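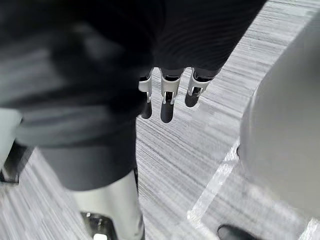
**Cetance promete un maquillaje de calavera que aguanta 16 horas, pero no enseña las pruebas**

21 de marzo de 2022

La marca de pintura facial Cetance ha presentado en Iltholm una gama de colores al agua para disfraces que, según su nota de prensa, resiste 16 horas sin agrietarse, sin correrse con el sudor y sin necesidad de polvos fijadores. La gama se llama Paracha, tiene 15 tonos y llegará a las tiendas en agosto, a tiempo para la campaña de Halloween y del Día de Muertos.

La cifra aparece en el folleto, en el expositor y en la tapa de cada envase. Lo que no aparece por ninguna parte es cómo se obtuvo. La empresa habla de un ensayo con 266 participantes que llevaron la cara pintada «en condiciones reales de fiesta». Este medio pidió el informe completo y recibió una hoja con dos gráficos sin escala y un párrafo sobre la pasión por el color.

Hay preguntas bastante básicas que esa hoja no contesta: a qué temperatura se hizo la prueba, si los participantes comieron y bebieron, si llevaban una calavera completa o un par de trazos en la mejilla, y quién decidió al final si el maquillaje seguía en su sitio. Tampoco se sabe con qué otro producto se comparó, si es que se comparó con alguno.

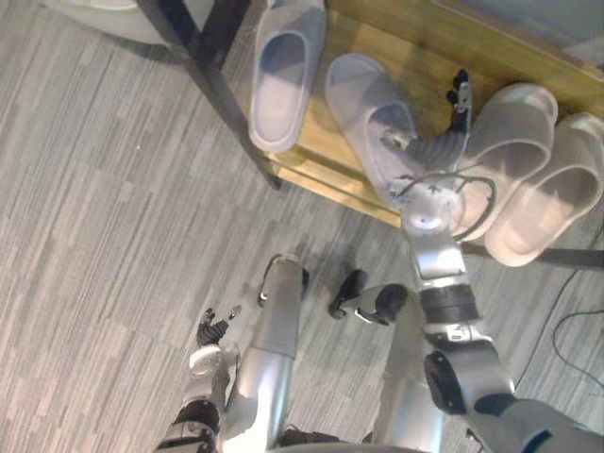 ¿Se puede prescindir de los polvos con la gama Paracha?

La marca sostiene que son innecesarios, pero las instrucciones impresas en el dorso del estuche recomiendan «un velo de polvo translúcido en pieles mixtas y grasas», así que buena parte de los compradores tendrá que usarlos igual.

La contradicción no es menor. El principal argumento para pagar más por estas pinturas es ahorrarse un paso y un producto. Quien se haya pintado una calavera en casa sabe dónde falla: el blanco se abre en las comisuras, el negro de las cuencas baja hacia el pómulo y los dientes dibujados sobre los labios desaparecen con el primer vaso. En la presentación, las modelos tenían los labios sin pintar.

También conviene mirar despacio el precio. El estuche básico trae el blanco y el negro en pastillas del mismo tamaño que los tonos de adorno, cuando cualquier diseño de esqueleto gasta mucho más blanco que turquesa o granate. Los recambios sueltos, de momento, no figuran en el catálogo. Preguntada por ello, la empresa respondió que «se estudiará en función de la demanda». 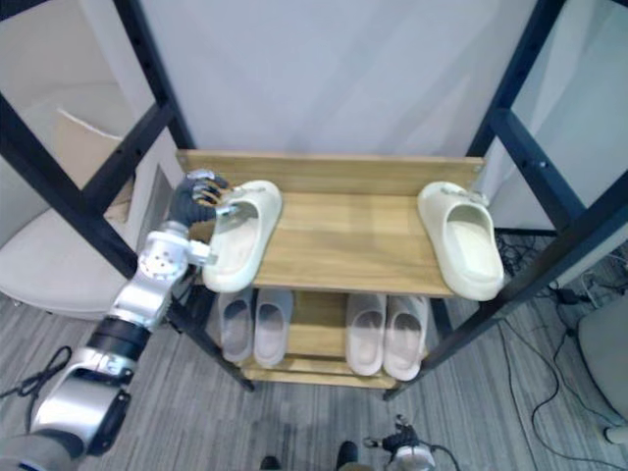 *Una mano robótica sujeta una sandalia de color crema.*

En Fatcombe, donde la marca organizó una segunda demostración abierta al público, el resultado fue desigual. Las caras se pintaron a media mañana y el acto terminó antes de comer, con lo que las famosas 16 horas quedaron muy lejos de comprobarse. A dos de las modelos se les retocó la frente durante el descanso. Una portavoz explicó que se trataba de «ajustes de diseño» y que la fórmula no había cedido. Desde la tercera fila era difícil opinar otra cosa que lo que uno ya traía pensado.

Cetance repartió allí 1000 muestras del tono blanco, sin la lista de ingredientes en el sobre. La lista está en la web, en letra pequeña y solo para seis de los tonos. Para un producto que va a acabar en párpados y en caras de niños, sabe a poco. 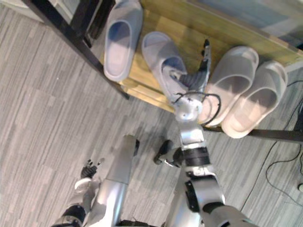

*Tiempo de lectura: 3 minutos*

El envase, eso sí, lleva impresa la expresión «apto para pieles sensibles». La empresa no ha aclarado si ese mensaje se apoya en el mismo ensayo de los 266 participantes o en otro distinto, ni si hubo menores o personas con dermatitis entre ellos. Mientras no lo haga, el consejo de siempre sirve para esta gama como para cualquier otra: probar una pequeña cantidad en el interior del antebrazo el día anterior y retirarla con agua y jabón suave si pica.

Puede que las pinturas sean buenas. El negro que se vio en Fatcombe cubría bien en una sola capa y el pincel fino del estuche trazaba una línea limpia, cosa poco habitual en los kits de disfraz. Pero de ahí a una jornada entera sin retoques hay un trecho, y la marca pide que se recorra a ciegas.

Cetance asegura que publicará los datos del ensayo «antes del lanzamiento». No ha dado fecha.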